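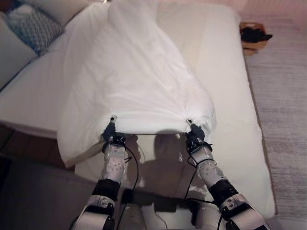
HK 434 Room Servicing
Unit 4: Laying and centering a duvet

Scope
Unit 4 covers the top layer only. Mattress protectors and fitted sheets were handled in Unit 2 and are assumed to be in place for the practical, except at the low beds in the Tedton room, where the duvet is laid directly for drill purposes.

Terms
Hem: the finished edge of the cover. The lower hem is the one at the foot.
Drop: the length of fabric hanging past the mattress edge, measured from the top surface down.
Fill shift: uneven distribution of filling inside the cover. It shows as a rounded bulge next to a flat area.
Grip points: the two places where the hem is held while the duvet is moved.

Procedure
1. Spread the duvet lengthwise with the far end toward the head of the bed.
2. Take the lower hem at two grip points. Set each one in from its corner by a quarter to a third of the hem width. Points closer together leave the corners hanging and they fold under.
3. Draw the hem taut. Short creases radiating from the grip points are normal and fall out on release.
4. Compare the sides before lowering. Drape on the left with a strip of bare mattress on the right means the duvet must travel right. The distance is half the difference between the two drops – count an exposed strip as a negative drop.
5. Lift the hem slightly and move the whole width sideways. Pulling one corner rotates the duvet and produces diagonal folds.
6. Lower the hem, then open any corner that has turned under.
7. Work long folds out from the center toward the foot. Treat a bulge at the side as fill shift and shake that side separately.

Low beds
With the mattress near floor level, a full drop will touch the floor. Use the short drop given in the Imhof table. Check the underside of each corner for soiling before finishing.

Tolerance
Left and right drops must agree within 2 cm. Measure at the foot and at mid-length.

Reading for Monday: Zisatmont handout, section on covers with loose fill.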